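Zukell Rollitz short-pile carpet, dark green - review

Product: Rollitz, colour reference 2553
Maker: Zukell
Supplied by: Drikus, cut from the roll
Width: 2 m
Pile weight (maker's figure): 491 g per square metre
Price paid: £257 including delivery
Reviewed: December 3, 2022

The Rollitz is a thin, short-pile carpet sold by the metre from a roll. Zukell lists it for hobby rooms, play areas and light domestic use. It has no underlay of its own and is meant to be laid loose or fixed at the edges with tape. I ordered a length in August for a room that gets foot traffic, a folding table and a good deal of sitting on the floor. It replaced a cheaper carpet tile which had started to curl at the corners.

Delivery and laying

The roll arrived on a cardboard core with a single layer of plastic round it. One end of the core had been crushed in transit, but the carpet itself was not marked. Drikus had cut the length slightly generous, by the width of a thumb, and the cut was square to the edge. This is worth checking on any roll carpet before it goes down, as a crooked first cut is carried along the whole fit.

I left it unrolled face up overnight. The outer part of the roll lay flat by morning. The last stretch, nearest the core, kept a visible curl for around 2 weeks and needed weight on it. Rolling it the other way for an hour helped a little. Zukell's leaflet says that the curl drops out by itself within a day, and for that last stretch it did not.

Cutting is easy. A sharp knife run along the back against a steel rule goes through in two passes and leaves a clean edge. Scissors also work but pull a few fibres out of line. The cut edge has not frayed so far, though it does shed for the first few days and the bits are fine enough to cling to socks. I vacuumed it three times in the first week and the shedding stopped after that.

Pile and colour

The pile is short, dense and slightly fuzzy. It has a definite direction. Brush it one way with the flat of the hand and it lies down and looks lighter; brush it the other way and it stands up and looks darker. The effect is weaker than on a velvet pile but stronger than on the needle-felt carpets sold at the same price. Anyone wanting a surface that looks the same from every side of the room should take this into account.

The colour is sold simply as dark green. It is a mixed yarn, with a deep forest green as the main shade and small flecks of lighter mint and teal through it. From standing height the flecks run together and the surface reads as one green. From close to, it is clearly speckled. The sample card from Drikus was small enough to make the flecks look more prominent than they are on a full width, so I would ask for the larger sample if they still do one.

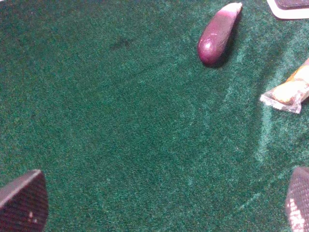

Rollitz in dark green with an aubergine on it. The pale arcs on the right are pile brushed in another direction.

Brush marks are the main thing to know about this carpet. Anything drawn across it leaves a pale curved streak, and the streak stays until the pile is brushed back. A hand, a heel or the corner of a box is enough. On the lighter grey in the same range, which I saw in the shop, the marks were much harder to find. On the dark green they show from across the room in side light. A pass with the vacuum head removes them and leaves a set of straight ones in their place.

Dark patches also occur. There is one in the photograph, small and irregular, a little left of the middle and towards the top. A patch of that sort may be flattened pile or a slight stain and it is difficult to tell the two apart by eye. My method is to go over it with a dry nail brush first. If it is still there, I use a damp cloth with a drop of washing-up liquid, blot, and brush again once dry. Zukell advises against scrubbing when wet and I agree with that, having roughened a corner offcut by doing it.

As a background, the green does well. Pale and bright objects stand out from it strongly: white edges are very sharp against it, and a glossy purple comes up clearly. Small dark items are another matter. A black screw dropped on it takes some finding, and a dark green pen lid was lost for two days.

Grip and movement

Laid loose on sealed boards, the carpet creeps. Over a fortnight the free end had moved far enough to expose a strip of floor by the door. Double-sided tape along two opposite edges cured this. I used ordinary carpet tape and it has held. On a rough concrete floor I would expect less movement, but I have not tried it.

Objects placed on the surface stay where they are put. Round ones roll a short way and stop. Light cards and flat trays slide easily if pushed along the lie of the pile and drag slightly if pushed against it. For board games and sorting jobs this is quite useful, once you have noticed which way the pile runs.

Chair legs are less successful. A folding table left in one place for a month made four clear dents. Two recovered with steam and brushing, the other two are still faintly visible.

Cleaning

Crumbs sit near the top of the pile and vacuum out without trouble. Hair and thread are harder. They work into the fibres and need a rubber brush or a strip of tape. A turbo head on the vacuum is too rough for it and lifted fuzz from the cut edge; the plain floor head on medium is sufficient.

I tested spills on an offcut. Water beads for a few seconds and then sinks. Tea left for ten minutes came out with cold water and blotting, with no ring. Cooking oil did not come out fully after two attempts and left a darker area. I would not choose it for a kitchen.

Comparison

The obvious alternative is the Arabzadeh short pile, which Drikus also sells by the metre. I had a piece of that in the same room previously, under the desk. It is stiffer, lies flat sooner and shows fewer brush marks. It is also harsher under bare knees and, in my piece, the edge frayed within a few months. The Rollitz is the more comfortable of the two and cuts better. For a hallway I would still buy the Arabzadeh.

Ratings

Ease of laying: 3 out of 5
Cutting: 5 out of 5
Comfort: 4 out of 5
Appearance in use: 3 out of 5
Cleaning: 3 out of 5
Value: 4 out of 5

Recommended for a hobby room or a play corner, taped down, in a lighter shade if brush marks are likely to annoy you. Order a spare half metre for offcuts to test cleaners on. I will add a note on wear once it has been down for a full year.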